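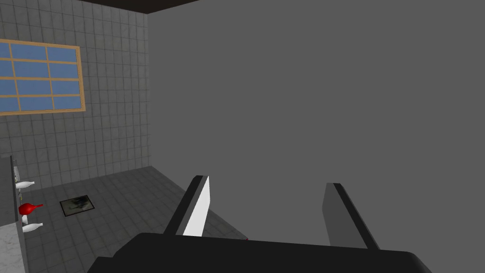 The ferry left Zadano at dusk with 169 men below deck and the mules tied on top. The crossing to Urkus was supposed to take 13 hours. It was March and the sea was flat, and the sergeant said that was bad. A flat sea showed a wake for miles.

I had a place by the pumps with the rest of the signals section. We had one radio, and we had wrapped it in two blankets and a raincoat. I slept with my arm over it. The man next to me ate an onion the way you would eat an apple and then asked if anyone wanted the skin.

Nobody had told us why the regiment was going back. We had taken Fillis in the fall and held it all winter, and then one morning the trucks came and we were told to leave the stoves. Some of the men said there was a new front. Others said the war was over and the officers were keeping it quiet until we had unloaded the ship.

Around midnight the engines stopped.
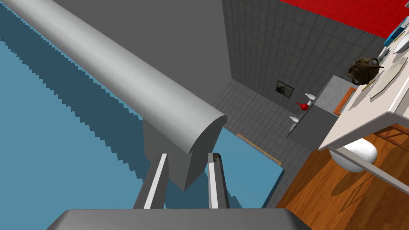 The captain came down himself, with a lamp, and told us to put out our cigarettes and stay where we were. There was a patrol boat to the north, he said. He didn't know whose. We sat in the dark for a long time. I thought about the bedroom at my mother's house, two flat stretches of blue, a darker shade lying over part of one with an edge like a flight of stairs, and a thin strip of tan wood along the other. I went along that strip in my head from one end to the other and back. It was something to do.

A mule kicked the deck above us. Then it kicked again. The sergeant went up the ladder without his boots on, and after that the mule was quiet.

At almost 20 minutes past one the engines started. The man with the onion let out his breath and I could smell it from where I lay.

We came into Urkus in full daylight. There was no band and no new front that anyone could point to. A clerk at the end of the dock had a list with our names on it, and he was angry that we were early. He made us stand in line by the customs shed while he looked for the second page.

I still had the radio under my arm. "Whose is that?" he said.

"The regiment's," I said.

"Which regiment?"

I told him. He ran his pencil down the list, and then he turned it over and looked at the back -- and wrote something there, and waved me through.

Last updated: Monday, February 23, 2026

Comments

choharbor: The part with the mule got me. My grandfather was on a transport like this and only ever talked about the animals.

inkandtin: So was the war over or not? I went back and read it again and still can't tell.

rail_and_river: More of the signals section please. I want to know what the clerk wrote.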